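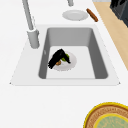 One reply to last term's version of this handout objected that a record review has no business being graded like a laboratory report, and that the writer either hears something in the music or does not. The objection is a fair one to raise at the beginning of a unit on reviewing. The position taken in this course is that hearing cannot be graded but that the written account of hearing can, and the notes that follow set out what such an account is expected to contain.

Course Home Syllabus Unit Notes Listening Room Assignments Contact

Writing About Recorded Music
Notes for Unit 4: Reviewing the Album

1. Scope of the unit

Unit 3 dealt with the single, where the reviewer has three or four minutes of music and perhaps 150 words of space. Unit 4 moves to the full-length record. Students should not treat the album review as a chain of single reviews. A record of eleven tracks makes claims through its order, its pacing, its choice of opener and closer, and the songs it leaves unresolved. A review that moves from track one to track eleven, giving each a sentence, will usually miss all of these.

Two records will be used throughout the unit. The first is Nolard, the self-titled debut of a four-piece guitar band. The second is Tolentino, a long instrumental work for prepared piano, bowed bass and tape, issued on the Sturkik label. Both are available in the Listening Room. The shelf number for Nolard is 1406 and the shelf number for Tolentino is 3529. Copies may not be removed from the room.

2. Listening before writing

Each record should be heard complete at least three times before any drafting begins. The first hearing should be made without notes. On the second, students should write down times and events only: where the drums enter, where a voice is doubled, where the key changes. Opinions belong to the third hearing.

This order is recommended for practical reasons. Opinions formed in the first ten minutes of a record tend to survive whatever follows, and the reviewer then listens for evidence in their favor. On Nolard, for instance, the opening song is loud, quick and rather plain. Many students put the band down at once as a garage act. By the fourth song the guitars have almost disappeared, and the singer is working against a single held organ note for the better part of two minutes. A review drafted on the strength of the opener will have nothing to say about this passage except that it is a surprise.

Headphones and loudspeakers give different results, and at least one hearing should be made on each. The tape part in Tolentino lies very low in the mix. Over the room speakers it can pass for noise in the building.

3. Description

The reader of a review has generally not heard the record. The first duty of the review is therefore to give that reader a working idea of how it sounds. Students often find this the hardest part of the assignment and try to escape it in one of the following ways.

Comparison to other artists. A comparison is useful when it is specific. To say that a band sounds like another band tells the reader very little, and tells a reader who does not know the second band nothing. To say that the drummer plays slightly behind the beat in the manner of a certain school of soul drumming is better, provided that the sentence would still make sense with the comparison removed.

Genre labels. Labels change quickly and are used differently in different places. One label may be given, if it is in common use. Three labels joined by hyphens should be replaced by a description.

Mood words. "Haunting," "dreamy," "raw" and "epic" are not permitted in submitted work for this unit. The ban is lifted in Unit 5. Students who feel that a passage is haunting should identify the sound that produces the feeling and write about that sound.

The following two sentences both concern the sixth track of Nolard.

(a) The band strips things back here for a raw and haunting ballad that showcases a softer side.

(b) The drums drop out after the first verse and do not return, and the singer, who has shouted for most of the record, now sings so close to the microphone that each breath is as loud as the words.

The second is longer by some way. It also commits the writer to statements that a listener can check, and it leaves the reader to decide whether the result is soft.

4. Judgment

A review must contain a judgment. It need not be delivered in the first sentence or in the last, and it need not be simple, but a reader who finishes the review should know whether the writer thinks the record succeeds, and at what.

The words "at what" deserve attention. Tolentino is a single piece lasting 40 minutes with no melody in the ordinary sense. A reviewer who marks it down for having no tunes has judged it against an aim it does not hold. The same reviewer may properly ask whether the piece justifies its length, whether the bowed bass is used with enough variety, or whether the long silence near the end earns its place. These are questions the record itself raises.

This principle can be carried too far. It does not follow that every record should be praised for doing what it set out to do. A modest aim fully achieved may still be of slight interest, and the reviewer is entitled to say so. Students should state the aim as they understand it, state how far it has been met, and then state whether they consider it worth a listener's time. The three statements may come in any order and may be spread over the whole review.

5. Lyrics

Quotation from lyrics should be brief. A lyric printed on the page has lost its rhythm, its pitch and the singer's voice, and often looks weaker than it sounds. Where a line is quoted, the review should say something about how it is sung. The chorus of the third song on Nolard consists of one short phrase repeated 14 times. Quoted once, the phrase is trivial. What matters is that the stress moves from the first word to the last over the course of the repetitions, so that by the end it has become a question.

Students should not assume that the person speaking in a song is the person who wrote it. The phrase "the narrator" is somewhat stiff but is accepted. "The singer" is accepted where the sentence concerns performance.

6. Background and press material

Most records reach reviewers with a press sheet. The sheet for Nolard states that the album was recorded in the town of Grotusov during a single August, in a disused school. This information may be used if it bears on the sound. The long natural echo on the drums in the last two songs is presumably that of a large room, and a sentence making the connection would be appropriate. A paragraph on the history of the school would not.

Adjectives should never be taken from a press sheet. Markers for this unit have copies of both sheets and will compare them with submitted work. Borrowed phrasing will be treated under the ordinary rules on unattributed sources, which are given in the syllabus.

7. Structure

No fixed structure is required. The following points are offered as guidance.

The opening sentence should contain something that is true of this record and of few others. Sentences about the state of the music industry, the difficulty of second albums, or the weather on the day of listening should be cut.

The name of the record and of the artist should appear early, within the first paragraph where possible.

Not every track need be mentioned. Four tracks discussed properly are generally enough for an album of ordinary length. If a track is left out, the reader will not suppose that the reviewer failed to hear it.

The strongest objection to the writer's own view should be given some room. In a favorable review this means naming the weakest stretch of the record. In an unfavorable one it means admitting what works.

8. Assignment

Students should write a review of either Nolard or Tolentino. The review may be up to 900 words long. Work that exceeds the limit will be returned unread for shortening. The timed notes from the second hearing must be attached; these will not be graded, but a review submitted without them will be considered incomplete.

Reviews are due at the start of the Monday class. Two or three will be read aloud, with the writer's name withheld, and discussed. Students who do not wish their work to be read in this way should write "not for reading" at the top of the first page. No explanation is needed, and the grade will not be affected.

9. Preparation for Unit 5

Unit 5 concerns the live review, in which the music can be heard only once and the writer cannot go back to check a time or a word. Students are asked to attend one concert of any kind before the unit begins and to bring whatever notes they were able to make in the dark. Illegible notes are acceptable. The first exercise will consist of writing them out in full.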